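Home | Tickets | Knowledge Base | Forum | Log in

Ticket 1763 – Pirkari font manager, previews blank
Status: Resolved

Opened: After the update, 817 fonts show up in my list and every preview is blank. Printing works fine!

Reply, Clindemska support: Great detail, thank you! Please quit Pirkari, clear the preview cache under Settings > Storage and start it again. The rebuild can take over 7 minutes with a library that size.

Update: Wow – all the previews are back! Only 2 still look wrong, Korner Bold and Korner Light.

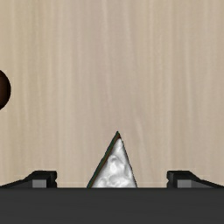
Pale wood grain

Reply: Love it! Reinstall both Korner files and you should be set.

Update: Done, and they look gorgeous. Please close.

Contact support | © Clindemska | Back to top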